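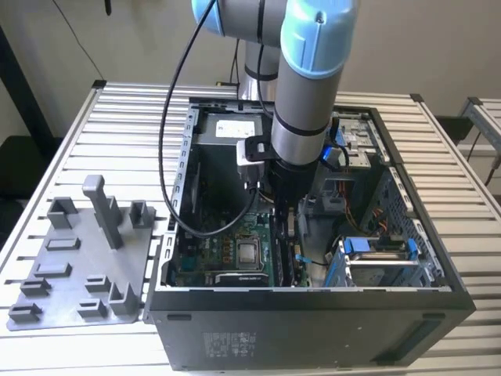
Saturday in Pitville
by Fundlow

I have wanted to get inside an old desktop tower for ages, and now I finally have one on its side with the panel off! It's a Dell board, a lovely green, and I could stare at it all afternoon. My favourite bits so far are the blue plastic clips holding the hard drive – no screws, just a clip at each end. Whoever thought of those deserves a cake. 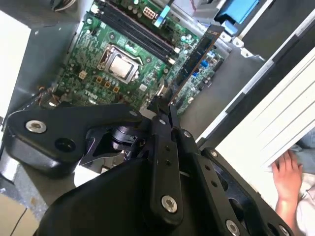

I paid 44 pounds for the whole machine, and my plan is to turn it into a little box for music and family photos. The processor can stay (it's plenty for what I want), but I'd love more memory and a quieter fan. I've got a list going, and it has already grown to 2 pages.

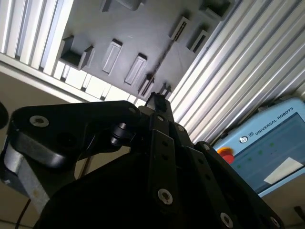
If you've never looked inside one of these, do have a go. Unplug it first, find a good big table and put a saucer out for the screws. I learned that last one on my old tower, and I still find them in the carpet – 3 years later! 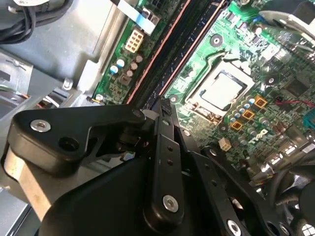 Memory to the left, processor in its metal frame.

Next job is choosing the new drive, and I've got 50 pounds put by for it.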